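Week 4 handout: How startup funding rounds get reported

Read before the tutorial. Bring one funding announcement of your own, printed.

A seed round is usually announced as a single figure. Be suspicious of it. The figure may mix cash in the bank with money promised on milestones, and sometimes it includes notes that were signed a year earlier. Ketix announced $19m in May. Two lines further down, the release says "up to".
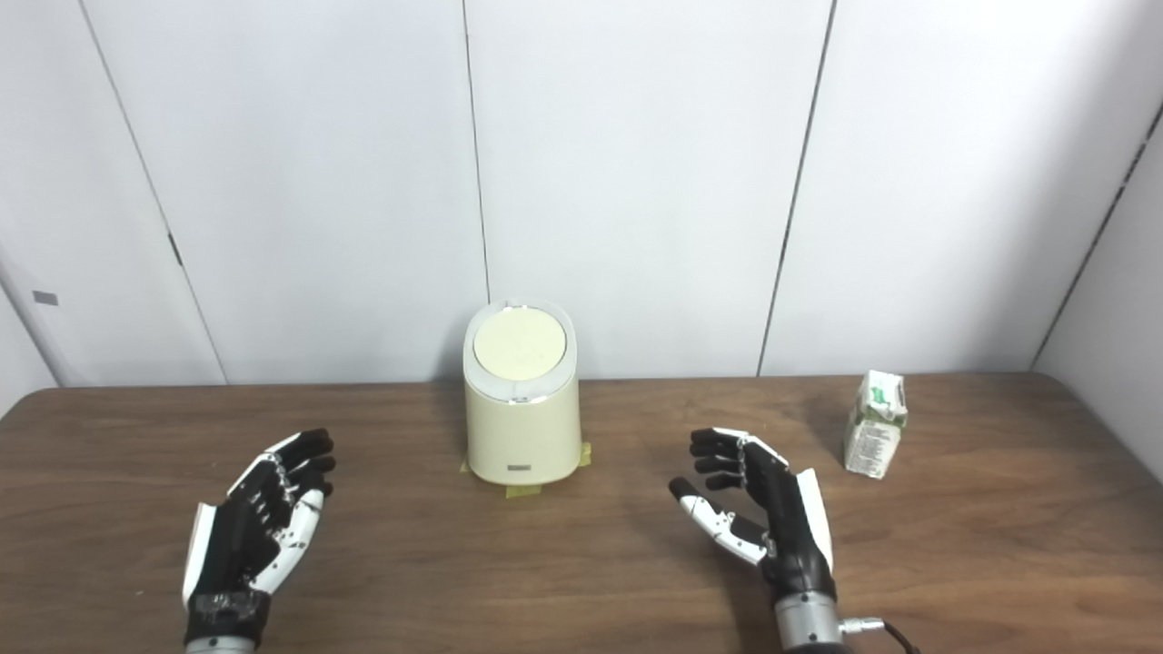

Valuation is the next number to distrust. A post-money figure multiplies the newest share price across every share, including older ones with weaker rights. Suppose a company sells drinks in small cartons, like the one standing on the table to the right, and one buyer pays $2 for the latest carton. You wouldn't price a whole warehouse of older stock on that sale. Investors do it to companies every week, and the trade press prints the result.

Terms to know:
Liquidation preference – who gets paid first in a sale, and how much.
Pro rata right – the right to keep your percentage in later rounds.
Down round – new shares sold for less than the last lot.
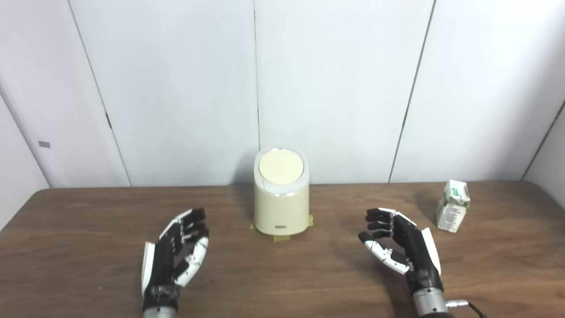 Elin Ruddock

Now the fund side. Gindero says it has a $57m fund. Ask whether that is a target, a first close or a final close, as the three get muddled in headlines. Then ask about fees. At two per cent a year on committed capital, a good slice never reaches a startup at all.

Track records deserve the same treatment. Pendotik claims 38 per cent a year, mostly on paper gains it marked itself. Cash returned to investors is harder to dress up.

Tutorial task, due 23rd January: take the Mercado release in the reader and mark every claim you could check from a public filing. Half a page, in plain words. Questions to Siiri Seppälä.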